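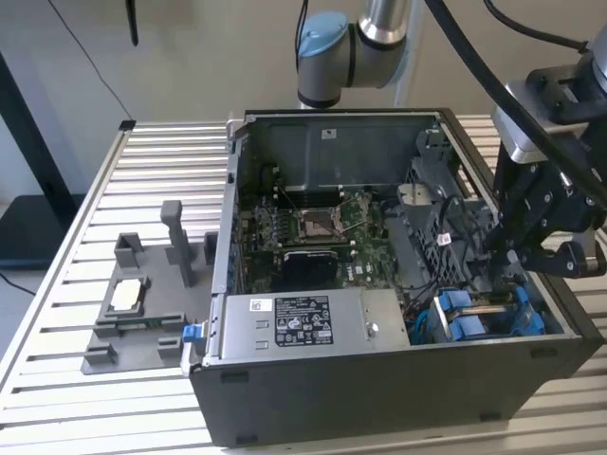 The open day at Astora started at nine in the morning, and by a quarter past the coffee had run out. This will surprise no one who has been to an engineering open day. The machines were ready at seven. The muffins were on somebody else's list.

Astora takes apart old office computers for a living. It does this in a long, low building behind a tile warehouse, where for most of its life the work has been done by people with screwdrivers, strong wrists and a radio. The radio is still there. Last January the company cleared one end of the floor, put in a slatted metal bench and a robot arm, and gave the whole thing the name Nuko, which is short for nothing anyone would admit to. I asked twice.

There were 31 of us in the first group, a mix of recyclers, a few teachers, two men from Clavau who sell shredders and had the look of people visiting a rival church, and a girl of maybe 10 who asked better questions than I did. We were given safety glasses and a sheet of paper with a floor plan on it. The floor plan showed a door that has since become a wall.

The patient on the bench was a Dell desktop tower, laid on its side with the side panel off. You have probably owned one like it, or been issued one. Seen from above it has the look of a small, badly zoned town: the silver power supply along one side, the green board in the middle, the gray drive cage standing over on the right with black cables looping around it. The CPU socket was empty, its lever up and its gold contacts showing. The arm hung over the drive end of the case with its black fingers pointed down, and there it stayed for quite a while.

"It's thinking," said our guide, in the tone people use about a grandfather at the dinner table.

It is easy to be funny about a slow robot, and I would like to be fair. What a person does inside a computer case without noticing is fairly absurd when you write it out. You push a cable aside with the back of a knuckle while your fingertips look for a latch. You wiggle. Wiggling, we were told, took the Nuko team most of a spring. The arm can now wiggle in two directions, and when it did so in front of us, tugging at the drive end with a tiny side-to-side motion like someone trying a locked bathroom door, there was applause. I clapped too. I don't know what came over me.

The software comes from Rivadeneira, a small outfit that began with fruit packing and regards computers as a kind of pear that doesn't bruise. Their part is deciding where the fingers go. Cables are the enemy. A drive cage is always where the maker put it, but a cable is wherever the last tired technician stuffed it, and no two are stuffed alike. The team has run 797 machines across the bench so far and keeps a list of the ways they went wrong. My favorite entry, taped up by the control desk, read "grabbed own cable, apologized." The apology turned out to be an error chime.

Beside the computer sits a gray printed tray with a post and little holders on it, and a slot with a thin green strip of circuit board lying in it. One of the shredder men studied this tray for a long time. "We wouldn't need that," he told me. I agreed that a shredder would not.

What Astora wants is simple enough. Parts that come out whole are worth more than parts that come out as gravel, and the people who are good at getting them out whole are getting older and have sore thumbs. A good hand on the floor strips a tower in 15 minutes. The arm, on the day I saw it, was on course for nearly 60, with help. The company's answer is that the arm can work through the night, which is true, and that it doesn't want the radio changed, which was the bigger selling point among the staff I talked to.

The girl wanted to know if it could put one back together again. Our guide said that was a great question and led us over to the gift table, where there were keychains made from old memory sticks. I took two. More coffee came at eleven, as the second group was going in.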